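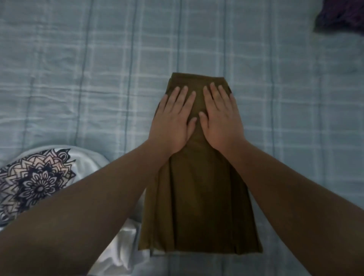 1/ House rules for folding demos, version 3

I look after the written rules for how we record people folding clothes so a robot arm can learn from it. We rewrote them in March. Posting them here in pieces, as a few people setting up their own collection asked what ours look like.

2/ Background. We had 2,336 folding clips under the old rules. When we reviewed them, 300 had to be pulled. Most of the pulled ones were good folds. The paperwork or the start of the clip was the problem.

3/ Rule one: both hands stay in view from first touch to last touch. If a hand leaves the view for any reason, the clip is marked "partial" and goes in a separate folder. Partial clips get used for some things. They don't get mixed in with the full ones.

4/ Rule two: end with a flat press. Both palms or all fingers down on the finished fold, hold for a slow count of two, then lift straight up. It gives the labelers a clean end point. Before this rule, two labelers would mark the end of the same clip more than a second apart.

5/ Rule three: don't fix the fold after the press. If a flap is sticking out at the side or the hem is uneven, leave it. Tag it "minor" and move on. We used to let people go back in and tidy, and the clips ended up with two endings.

6/ What counts as minor: a layer showing past the outline, an uneven hem, a small gap between layers. What counts as a fail: the fold comes open when the hands lift, or the wrong side is out. A fail is kept and tagged. Please don't delete fails. We need them.

7/ Rule four: other clothes are allowed on the surface. They can be in a heap, bunched up, or half under your arm. They can't touch the piece being folded at the start of the clip. Once you've started, whatever happens happens.

8/ Version 1 said to clear the surface first. We dropped that. Real beds have stuff on them, and a policy that has only seen a bare bed does badly on the other kind -- at least ours did.

9/ Rule five: surfaces rotate. No more than 40 clips in a row on the same cover. Plaid, stripes, plain and prints all go on the list. Log the cover by color and pattern. "Pale blue plaid" is enough. "Bedspread" is not.

10/ Same idea for garments. Log the color and your best guess at the type. If it's folded lengthwise and you can't tell trousers from a long skirt, write "lower body, unsure." A wrong label costs us more time than an unsure one. We have a whole page on this because it kept coming up.

11/ Rule six: people. Everyone who records signs the consent sheet before the first clip, and can pull their clips later without giving a reason. No faces, no mail, no prescription bottles, no family photos. If one of those gets into a clip, the clip is held until someone has checked it. Held means held. It doesn't go to Prinex or anyone else in the meantime.

12/ Rule seven: breaks. Ten minutes off after each hour of recording. Leaning over a low bed with your arms out is hard on the back. We saw sloppier folds late in long sessions, so this one helps the data too, but we'd have it either way.

13/ Rule eight: when the arm takes over. This part is for the robot side, and it's stricter. Nobody's hands on the bed while the arm is powered. One person holds the stop button and does nothing else. The arm gets the same tags as a person: pass, minor, fail. No extra credit for being a robot.

14/ That last bit was an argument. The Felby team scored their arm on a looser scale than the human clips, and the two sets of numbers couldn't be compared. We asked Hakura to rescore a batch of ours with the human tags. Our pass rate dropped. We're keeping the human tags.

15/ How we check. From each batch of 700 clips, 40 are drawn at random and tagged again by someone who hasn't seen the first tags. If more than three come back different, the whole batch is redone. It has happened once since the rewrite -- the two taggers were reading "gap between layers" differently. Tweet 6 has the wording we settled on.

16/ Things we haven't settled: shiny fabrics like satin (the edges are hard to label), anything with a slit in it, and whether the two-second press should be shorter for kids' clothes. The Lozano site is trying one second. I'll post their numbers when I have them.

17/ The full rules are four pages, plus the page on garment labels. You're welcome to copy them. If you change the tag names, please say so in your readme, so people don't merge the sets by mistake.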